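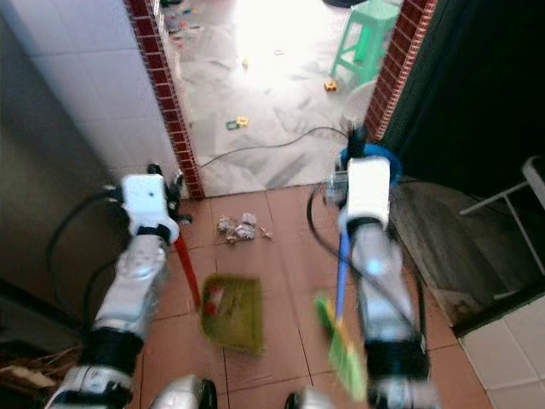
A robot does not know how to sweep until it has been given examples. One way to give them is called teleoperation, which means control from a distance. A person moves a pair of hand controllers, and the two arms copy each move. In this lesson one gripper holds the dustpan by its red handle and the other holds the broom. Every run of the task, from start to stop, is called a demonstration.

During a demonstration the computer stores two kinds of data: what the camera sees and the angle of each joint. Our computer stores both 18 times per second. Fereshteh Rashti, who drives the arms, keeps her moves slow and even - a sudden jerk is stored too, and the robot may learn it. 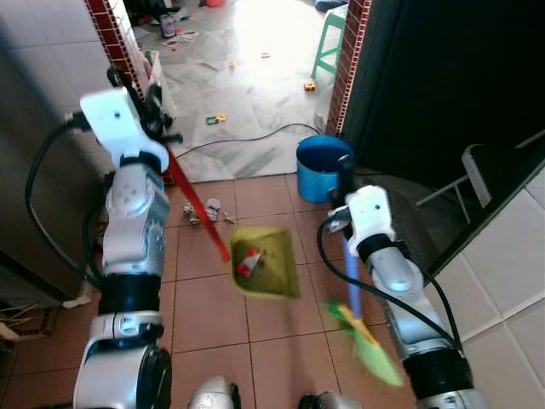

One demonstration is not enough. The robot needs 200 of them for a task like sweeping, and the paper should lie in a new spot each time.

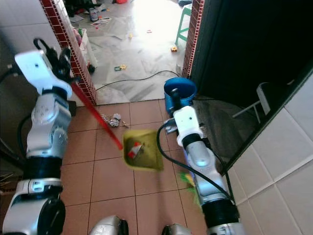
The last step is training. A program compares the pictures with the joint angles and learns which move fits which view. It has to work out what matters for the job. Scraps on the floor tiles matter, and so does the piece already in the dustpan. The blue bucket by the doorway does not - the arms only need to stay clear of it.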